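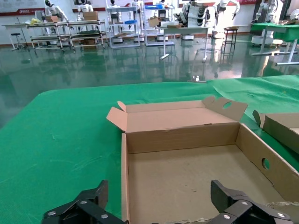 # Wrist camera loses the box edge on green cloth, student bin-packing project

Posted January 29, 2020, in Robotics / Student Projects

**dristton_lab2**

Our senior project is a pick-and-place cell. The arm has to find an open cardboard box on a table, work out the rim, and place parts inside without touching the flaps. The two-finger gripper has a small camera at the wrist. The table is covered in bright green cloth so we can key out the background.

Segmentation is fine. The rim fit is not. We threshold on hue, take the largest non-green blob, and fit a rectangle to it. With all four flaps cut off, the fit is within 4 mm of the tape measure. With flaps on, the rectangle grows to include whatever flap is folded outward, and the center shifts toward that side. The worst error we logged was 45 mm, enough to put a finger into the cardboard.

Things already tried:

- Raising the saturation threshold. Loses the wrinkles in the cloth, does nothing for the flaps.
- Masking the fingers with a fixed polygon. Works until the gripper opens past the calibrated width.
- Training a small box detector on 356 frames. It gives a bounding box, so the same problem.

The course rules say we can't modify the boxes for the final demo. They are used shipping boxes, some with hand holes and torn edges. No depth camera in the budget. Is there a standard way to get the inner rim from color only?

**fastance_user**

Use a depth camera. Color only is asking for trouble with cardboard.

**gripperside**

Depth is ruled out in the post, so here is what worked for our team last September on a similar task.

Don't fit the outline of the blob. Fit the floor of the box. Flaps move, the floor doesn't. Label the four inside floor corners by hand and train a keypoint model on those instead of a box detector. Your existing frames are a reasonable start, but you need more variety in flap position. We ended with 1606 labeled images, and most of the gain came after we began refolding the flaps between shots.

Once you have the four floor corners in pixels:

1. Solve for the pose of the floor rectangle with your camera intrinsics and the known inside dimensions of the box.
2. Offset along the floor normal by the wall height. That gives you the rim.
3. Reject the result if reprojection error is over 3 pixels, move the wrist, and try again.

Step 1 needs the inside dimensions. If the boxes vary, measure each type and keep a table. Step 2 assumes square walls, and old boxes lean. Add 10 mm of clearance.

For the finger mask, render it from the joint readings. A fixed polygon will always break when the width changes. Also label the hand holes as part of the wall. Green cloth shows through them and your hue key will cut a notch in the blob there.

**bouvier_mech**

Agree with the keypoint approach. Two additions.

Check your exposure. If the floor of the room is glossy and in view past the table, the reflections can pull auto exposure around as the wrist tilts. Lock it, along with white balance. A dark green floor may also pass your hue key, so crop to the table plane first.

Second, keep any other box away from the target while you debug. A neighbor with only a narrow strip of cloth between can merge into the same blob after dilation. We had a 19 pixel kernel and it closed the gap every time. Drop it to 5 or skip dilation.

**dristton_lab2**

Kernel was 21. Dropped it to 5 and the merged blobs stopped. Exposure is now locked. Relabeling with floor corners this week. The Gascombe script we use for annotation only exports boxes, so I have to write a converter first. Will post the error numbers after the next run.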